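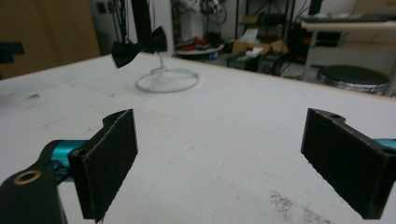

The Second Life of a Village Choir

Pejman Abbasi came to Marside to teach mathematics and stayed to conduct a choir. When I met him in the school where the choir now rehearses, he had a pile of sheet music under one arm and was looking for his glasses, which were in his coat.

"I never studied conducting," he told me. "I sang bass in a student choir for six years, and I stood very near the conductor, so I had time to watch his hands. It is my whole education in this matter."

The Marside choir was founded by workers of the Schwerdtfeger mill, and in its best years it had 100 singers. When the mill closed, many families moved away. By the time Abbasi joined, there were 14 people left, and only two of them were tenors.

"One of the tenors was often sick," he said. "So we learned much music for women's voices."

His first decision as conductor was to stop the auditions. Some older members were against it and two of them left. He speaks about this with respect and does not pretend that it was easy. He visited both of them at home. One came back after a year, the other did not.

"She told me that a choir without an audition is a bus stop. I understood her. She had worked hard to enter this choir when she was 19, and I had made her work look cheap. But I had to choose between a good choir that will close and a less good choir that continues."

Today there are 40 singers. The sound is rougher than on the old recordings, Abbasi admits, especially in the soprano section, where the high notes arrive at different times. He spends the first part of every rehearsal on breathing and vowels. The singers complain about it and he does it anyway.

I asked him about the December concert, which people in the town still mention. The choir sang a new piece called Fireline, written for them by Tumelo Du Plessis, who grew up nearby and composes for theater. It lasts nearly 40 minutes and tells of the summer when the hills behind Marside burned.

Du Plessis joined us later for tea. She had interviewed people who remembered the fire and used their words as the text.

"I was afraid they would find it too sad," she said. "Instead they argued with me about the facts. One alto wanted me to change the name of a road. She was right, and I changed it — but then the rhythm was wrong and I had to write two pages again."

The church was full that evening, with 480 tickets sold. Abbasi remembers mostly that he turned two pages at once in the third part and conducted from memory until he found his place.

"The choir did not look at me at all," he said. "For months I had asked them to look at me. This one time I was grateful."

The next plan is more modest: a program of work songs, some of them found in the mill's old papers. The copies are hard to read, and several have words but no melody. Du Plessis will write the missing ones. Abbasi is still looking for tenors, and rehearsals are open to anyone who wants to come and listen first.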